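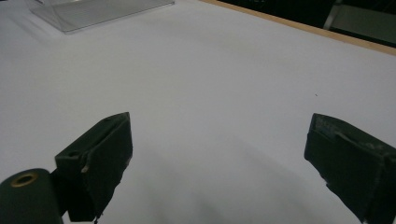

Tabletop (furniture)

A tabletop is the flat upper part of a table, the bit that work, food or games go on. Also called the top, the board (older use) or, in the trade, the slab. Carried by legs, a pedestal, trestles or a frame.

History

Early tops in many houses were loose boards laid over trestles, put away after the meal. "Board" for food survives in "room and board". Fixed tops came in as rooms got set uses. Folding leaves later, then leaves that pull out from under the main top.

Materials

Solid wood is the oldest common choice. Moves with the seasons, wider in damp months and narrower in dry ones, so it is fixed down with slotted screws or small wood buttons that let it shift. Glue it tight to the frame and it will probaly split. Veneered and laminated tops stay flatter but the edges chip. Stone and glass are heavy, cold to the touch, easy to wipe. Metal mostly in kitchens and workshops.

White tops became popular in offices and schools -- they bounce light around and show dirt, which cleaners like and owners dont always.

Shape

Rectangular tops fit against walls and push together in rows. Round tops seat people evenly but waste corner space. Ovals somewhere between. Corners are often rounded off where children are about.

Regional makers

The town of Peklow had 2 table works at one time, the larger run by the Quinlan firm. At its peak Quinlan turned out over 3,000 tops a year, mostly plain dining sizes seating 8. Trudy Costigan's history of the trade puts the decline down to cheap rail freight from Bravport. Vusumuzi Kruger disagrees and blames a timber shortage. The Quinlan building is now flats.

Care

Coasters, trivets, a damp cloth. Wax or oil for bare wood. Water rings in a waxed finish sometimes lift with gentle rubbing, deeper black marks usually need sanding.

See also

Trestle table
Drop-leaf table
Countertop
Workbench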